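## 4. Release Timing in Volunteer Subtitle Groups

We followed two groups that subtitle weekly anime broadcasts, referred to by their project names, Clornow and Wadeo. Both kept public release threads and let us read their internal task boards for one broadcast season of 12 episodes. The boards record when a raw capture is posted, when the translation is finished, and when timing, editing and typesetting are signed off.

Clornow worked from the first broadcast of each episode. Wadeo waited for the late-night repeat, which put its start 2 days behind. We expected this gap to carry through to release, and for the first episodes it did. By July the order had changed. Clornow's translator was also handling a second series, and scripts sat in the queue before an editor could open them.
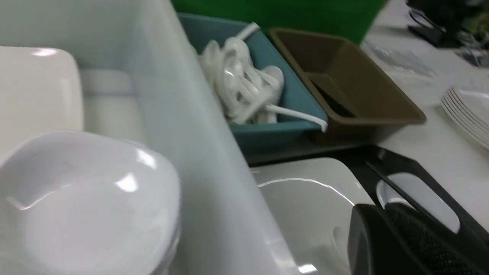
Typesetting took the most time in episodes with many on-screen signs. One school festival episode had 80 separate signs, and both groups released it late. Lumanlan's earlier study of comedy series found the same pattern, although her groups styled opening and ending songs again for every episode. Ours reused the karaoke files after the first week.

Viewers noticed delays but seldom left because of them. The thread for Wadeo's series passed 2,000 replies before the finale, and most replies in the late weeks were about jokes and translation choices. Complaints about speed came mainly from readers who also followed a faster release elsewhere.

**Figure 3.** White plate and stacked white bowls in a divided caddy.

### 4.1 Joint projects

Near the end of the season Clornow shared a short series with a third group, Nulico. Nulico supplied the translation and the song lyrics, and Clornow did the rest. The two used different style guides for honorifics, and the first script went back and forth until the editors agreed to keep them in dialogue and drop them from signs. Later scripts needed one pass. We return to shared style guides in Section 5, using the coding scheme from Hägglund.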